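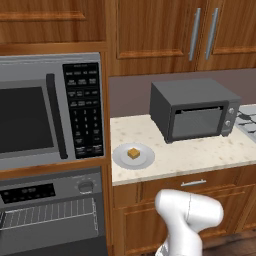
October, workshop notebook, Usadard bench. Job is the stone urn finial off the north gable of the old Ondrejka infirmary, lifted down last week and now lying on sandbags on the long trestle. Opened the file with the lifting records and the condition sheet from the scaffold. The finial came off in one pick after the lead joint was drilled out. Matúš is working on the tea room below the gable, where the visitors' display will go. In the render, microwave over wall oven in one column of reddish-brown timber cabinetry. The display plinth has to stand clear of a column like that with both doors open, and I have told him to allow for the door swing before he fixes the plinth position. Nothing further on the tea room from me.

Weight. Load cell on the hook read 218 kg at the lift, slings and shackles included. Rigging weighed separately after, 30 kg. Net 188 kg. The 1950s drawing gives no weight. My estimate from volume was low by a fair margin and I put the difference down to the iron dowel, which is much longer than drawn, plus water in the stone. Will reweigh when dry.

Dowel. Wrought iron, square section, set in molten lead at the base and in what looks like a sulphur compound at the top. Yellow-grey, brittle, smells when scraped. Corrosion is worst just above the bed joint, where water has been sitting behind the failed pointing. Rust jacking has opened two cracks in the socle. Crack A runs from the dowel hole to the east face and is through. Crack B starts at the same hole, heads south-west and dies out before the moulding. Tapped both. A sounds hollow the full length. B is sound beyond the last third.

Did not try to pull the dowel. Tatiana Procházka rang mid-morning and wants it cored out, with the core kept whole if we can manage it. Agreed. Bit on the shelf is too short. Ordered a longer one from Triltalora, along with two spare segments.

Stone. Fine-grained sandstone, buff, bedding roughly horizontal as it stood, so whoever cut it knew what they were doing. Surface loss on the weather side up to the depth of the fluting. Lee side still has tooling marks. There is an old repair on the lip of the bowl in grey cement, hard as nails, feathered out over sound stone. It will have to come off. Tried a small area with a 6 mm chisel and the cement let go cleanly for the first bit, then took a flake of stone with it. Stopped. Will go back in with a fine blade and relieve the edge first.

Desalination. Poultice trial started on three patches, paper pulp and deionised water, covered with film. Conductivity of the first extract from patch 1 was 2,765 microsiemens per centimetre. High, but in line with a gable that had a chimney venting beside it for decades. Patch 2, on the lee side, gave 117 under the same procedure. Patch 3 leaked at the bottom edge and the reading is no good, so it has been struck out. Repeat patch 3 with a clay-pulp mix, which should hold on the curve.

Procedure note for whoever takes over the poultices: same mass of pulp each time, same volume of water, rinse the probe between samples and log the temperature. The meter is set to compensate to 25 degrees. Leave it there. The earlier notes from the parapet job cannot be compared with ours because the compensation was off.

Replacement pin. Options are 316 stainless threaded bar or a titanium rod. The titanium is lighter and costs a good deal more. For a short pin in compression with a bit of wind shear I can't see the benefit. Matúš Koubek ran the overturning check using the exposure category for the ridge and is content with stainless, provided the embedment goes deeper than the original into the gable stone. He wants a sleeve in the lower socket so the finial can be lifted again without drilling. Fine by me. Sleeve to be grouted, pin bonded into the finial only. Drainage groove at the foot of the sleeve, facing lee.

Lifting point. The original has none. It went up with a lewis, and the slot is still in the top of the bowl under the cement repair, full of old mortar. Cleaned out enough to see the dovetail. One side is spalled. Not to be used for the return lift. We will use soft slings choked under the bowl with the timber collar, same as coming down. The collar needs new felt on the inside faces, as the old felt shifted during the pick and left a mark on the fluting. Colour transfer only, came off with a damp sponge.

Crane. Jatora has the same machine available for the return but wants the outriggers on different ground. The spot used last time is over a brick drain that shows on the site plan and was missed in the first lift plan. Mats did the job on the day. For the return, set up further towards the lane, which lengthens the radius. The machine is well inside its chart at this load, but the lift plan has to be redrawn and reissued before they will book it. Sent them the net and gross weights and the sling arrangement. Asked for the wind limit in writing.

Cap over the gable. Temporary lead sheet checked from the scaffold in the afternoon. Dry underneath. One corner had lifted, dressed down again and weighted.

To do:
Relieve the edge of the cement repair, lee side first.
Second poultice cycle on 1 and 2, new mix on 3.
Photograph crack A under raking light before coring.
Felt for the collar, wool, 10 mm.
Ask Tatiana whether the dowel core goes to her or stays here.
Chase Triltalora on the bit.
Revised lift plan to Jatora.

Bench left covered at 4:40 pm. Dehumidifier off, door shut, poultices not to be disturbed.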